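Evwood Clothes Bank: progress report for the Aksoy Fund
March 19, 2019

Hello again, and thank you for waiting an extra fortnight for this one. The boiler went, then the van went, and I got behind with everything that involves sitting down.

The big news first: we're in! The unit on Mundau Road has been ours since the start of the year, and after eleven months of sorting coats in my mum's garage I can't tell you how nice it is to have shelves (and a door that locks). The rent is what we put in the application. The electric is more than we put in the application, and I'll come back to that.

We've given out 1,700 bags of clothes so far in this grant period. Most went to families sent to us by schools and health visitors, and a fair number to people who just knocked. I'd guessed we would be busiest with baby things, but the real rush has been for older children and teenagers, who grow out of everything at once and won't wear just anything. School shoes are still our weak spot. We get plenty of summer sandals and hardly any black lace-ups, so I've written to two shoe shops in Vedau to ask about ends of lines. One has said yes in principle, the other hasn't replied yet.

Washing has been the bottleneck. We were using the launderette, which ate money and whole afternoons, so we spent part of the equipment line on a second-hand washer and dryer. They're brilliant, but they are why the electric is up. I've moved the dryer loads to the cheaper evening rate and the last bill was already looking better.

Money, then. Of the 4,000 you gave us, we've spent everything under rent and equipment and have 79 pounds left under travel. Could we please move that across to electricity? I know it needs your say-so in writing. An email would do us fine.

What hasn't gone well: the Saturday mending class. Three people came to the first one and one to the second, and she only wanted a zip doing. I think it's the wrong time of day. We'll try again after school hours, with tea, and if it's still quiet I'd sooner drop it and put the hours into sorting.

Between now and June we want to get the school uniform rail going before the summer rush, sort out labels that don't fall off in the wash, and find a home for the winter coats (bulky things, they've swallowed the whole back wall). I'll send the full accounts with the next report. Do come and see us if you're passing, the kettle's always on!

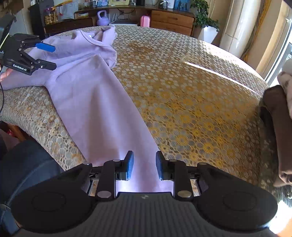
Lavender sweatshirt on a patterned bedspread.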